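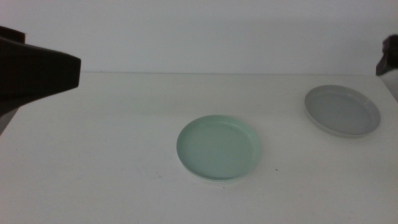 Tableware and surface check, Room 804. Inspector: Ewurabena Osei. Date: Oct 6, 2026. The check covers the white table, the wall behind it and the round plates kept for daily use. Condition is recorded as pass, watch or remove. Plates are logged by color, so the mint-green plate and the light gray plate each have their own line in the register and are never entered as a pair. Chips under 3 mm on the foot ring are logged as watch. Any chip on the rim is logged as remove, whatever its size.

1. Rims
Run a dry fingertip once around the full rim, then once around the underside. Result: pass, all plates.
Comment: gloves hide small chips. Take them off for this item only.

2. Glaze and inner surface
Tilt toward the light and look for hairlines, gray cutlery marks and pitting. Result: pass, one watch.
Comment: faint cutlery marks on the gray plate. They came off with cleaning paste at the last check and have returned. Recheck in November.

3. Flatness
Set each plate on the table and press opposite sides of the rim in turn. A plate that rocks is moved to the watch list. Result: pass.
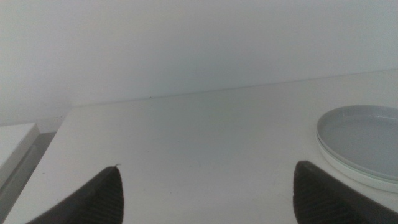 4. Stacking
Plates are stacked by diameter, largest at the bottom, clear of the table edge. Maximum stack height is 12 plates. Do not slide one plate across another when unstacking – lift straight up. Result: pass.
Comment: felt separators from Jacquet are on order. Until they arrive, keep stacks low.

5. Table surface
Wipe with a damp cloth, let dry, inspect from a low angle. Crumbs and grit go under a plate and scratch both faces. Result: watch.
Comment: wipe the joint at the wall as well as the open area. The cleaning sheet mentions only the top.

6. Table stability
Lean on each corner with one hand. Check the leg bolts if there is any movement. Result: pass. One bolt at the rear was tightened a quarter turn.

7. Spacing during use
Plates set out singly must not touch, and none may overhang the edge. Result: pass.

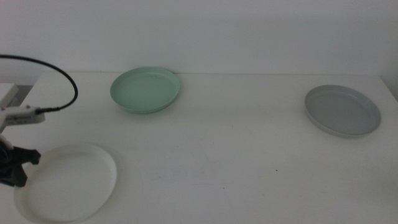 Lilibeth Umali asked for item 7 to give a minimum distance, on the grounds that "must not touch" is read differently by each shift. She proposed one hand's width between rims and the same to the table edge. Accepted for the next issue of the form.

8. Replacement stock
Spare plates are held in the Gultuletti cabinet, lower shelf. Result: not checked, key not available.
Comment: Hugo Rolland to confirm quantity by color and return the count with the signed form.

Open actions: items 2, 5 and 8. Items 2 and 5 stay on watch until rechecked. File this copy in the room binder behind the previous one.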